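Grudolora Collection Guide
Section 3: Recording Demonstrations in the Simulated Tabletop

Revised Friday, January 23, 2026

Read this section after the controller has been paired and the Prenano task file has been installed. Steps 1 to 4 are done once per session. Steps 5 to 9 are repeated for every episode.

Before you start

1. Open Grudolora and select Workspace, then Tabletop. Wait until the status line reads Ready.

2. Choose Load Layout and pick a layout from the Prenano list. The objects appear on the table in their start positions. The arm stays on its orange base in every layout and cannot be moved.

3. Send the arm to its start pose with the Home key. The gripper should hang above the table with its fingers pointing down and nothing held between them. Check that no object is touching the fingers or the base.
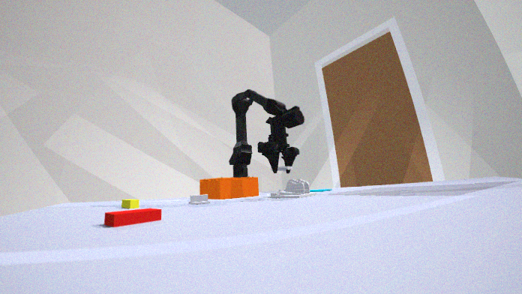

4. Set the lighting and background options. Leave Vary Surroundings on unless your task sheet says otherwise. With this option on, wall shading and patches of light on the table change between episodes.

Note: Pale gray objects can be hard to pick out against the white tabletop. If you lose track of one, press O to outline it. Outlines are shown to the operator only and are not saved in the episode.

Recording an episode

5. Read the instruction line at the bottom of the window. Do only what it asks. Do not tidy other objects on the way.

6. Press Record and wait for the tone. Movement made before the tone is discarded.

7. Lower the arm toward the target in one steady motion. Slow down for the last part of the approach and line up the gripper before closing it. Switch to the side view if the forearm hides the object you need.

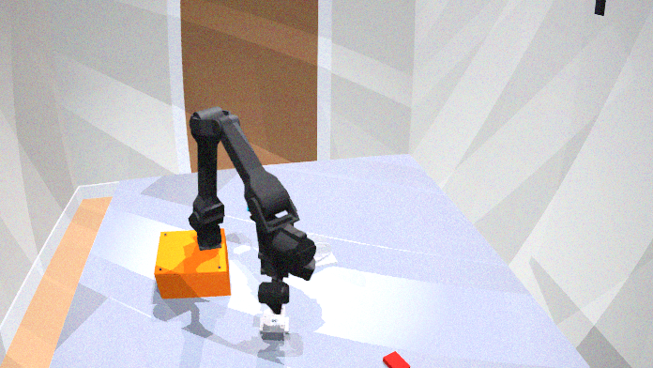
8. Complete the instruction, open the gripper, and raise the arm clear of the table. Hold still for 2 seconds, then press Stop.

9. Mark the episode Keep, Retry, or Discard. Use Keep for a clean run, including one with a small correction. Use Retry if the object was dropped and picked up again. Retry episodes are stored in a separate folder and are used in training at a lower weight.

Caution: Do not press Home while recording. The arm jumps to its start pose and the episode is damaged. If this happens, mark it Discard.

Caution: Pushing the gripper into the tabletop does no harm to equipment, but the model will learn from it. Discard any episode with a hard contact.

Session limits

A session closes after 47 kept episodes. Take a break, then load a new layout. After 3 Retry marks in a row, Grudolora pauses and asks you to recalibrate the controller (see the Kavanagh controller sheet).

The Potholm reference set supplied with the software contains 2,069 episodes. Replay a few of them from File, Open Reference to see the expected speed and approach height. Reference episodes are read-only and do not count toward your session total.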